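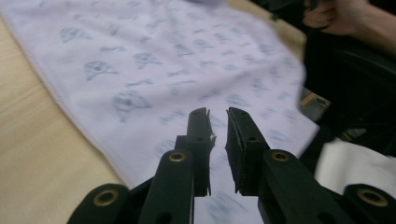
Slide 1. Patterned cloth on a wooden tabletop.

Speaker notes: Textile Donations and the Regional Reuse Program
Prepared by the Gokdale Office of Materials Recovery, 2019-04-27

Opening. Welcome the audience on behalf of the Office. State that the talk covers household textiles only. Questions on mattresses and carpet should be held for the afternoon session in the Tremblay Room.

Slide 2. Present the program in brief. Residents of Gokdale and Flotimel may leave clean clothing, bedding and towels at any of the 3 staffed collection points. The curbside cart is not to be used for textiles. Wet or moldy items are refused at the gate, as one damp bag can spoil a full bin before it reaches the sorting hall.

Pause here. Ask how many in the room represent a school or a housing association. If most do, spend more time on slide 4.

Slide 3. Explain the grading steps. Items are first checked for odor and stains, then separated into wearable goods, household linens and fiber stock. Wearable goods go to partner shops. Linens in fair condition are offered to animal shelters.

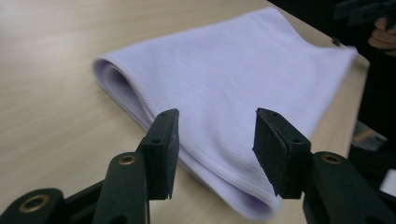

Fiber stock is baled and sent under the Stosanex contract, which was renewed last September. The contractor accepts cotton and cotton blends. Nylon, coated fabrics and anything with a foam backing must be pulled out by hand. Remind the audience that zippers and buttons may stay on.

Slide 4. Group collections. An organization may request a collection bin for a period of up to 70 days. The minimum expected load is 200 pounds. Form 702 must be signed by the property owner as well as by the tenant. Applications without both signatures are returned, and this remains the most common cause of delay.

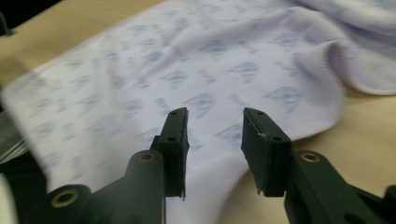 The Office is often asked how donations should be prepared. Laundering is required; ironing is not. Shoes must be tied together in pairs. Bags should be closed with a knot and kept under the weight that one person can lift. Fabric that is simply rumpled, like the pale piece on the screen, is accepted in that state and is graded on its fibers and condition. Donors do not need to remove labels.

Slide 5. Give the office telephone hours and point to the printed handouts by the door. Spanish copies are on the lower shelf. Take questions until the chair signals time.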